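I get a lot of the same emails every September, so I finally wrote the answers down. I help run the robot club at Tamihana and I'm the one who reads the inbox. If your question isn't covered, write to me anyway!

## Do I need to know how to code?

Nope. Maybe half of our new people have never written a line. You'll pick up a little Python as you go, and your first few weeks are mostly about moving the arms by hand and learning where the stop button is (you'll be asked, more than once).

## Who's in charge?

Veronika Marti looks after the lab and has the final word on anything with a plug. Silvia Ďurica runs the beginner sessions. I'm Sabina, and I do sign-ups, snacks and nagging.

## How big is the club?

We had some 40 members last year, but they don't all show up at once. We split into small teams, and each team gets the table for 30 minutes at a time. It sounds short, and then you try to get one gripper to let go of one thing nicely and it feels even shorter.

## What does it cost?

Membership is $23 for the year. That covers your badge and your share of the stuff we wear out, mostly gripper pads and cables.

## What are you working on right now?

The snack counter! It's our entry for the Lerivent student challenge: two arms, one tray, and an order to fill from whatever's out on the table. Châu Mạch came up with the idea and I loved it right away, because everybody already knows what a good result looks like. You asked for a Snickers, you got a Snickers, and it isn't squashed.

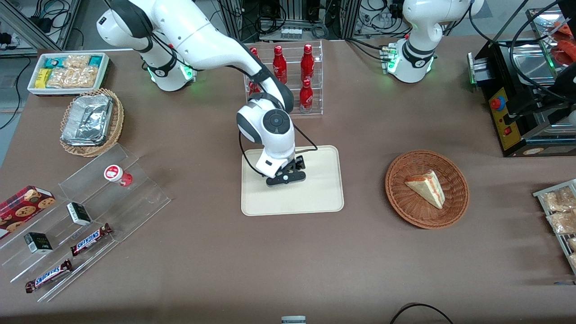

The hard part is that every kind of food wants a different grip. A bottle is pretty forgiving, a candy bar lying at an angle is okay once you get the wrist turned, and a slice of cake is a nightmare. Ruby-Lee Maihi has been stuck on cake for weeks and still says it's her favorite. Our goal is 300 practice orders before the challenge.

## Can I eat the snacks?

Not the ones on the table, please. There's a separate box by the door for humans.

## Can I join halfway through the year?

Sure, just email me first so I can put you with a team that has room. Closed-toe shoes, and tie your hair back if it's long.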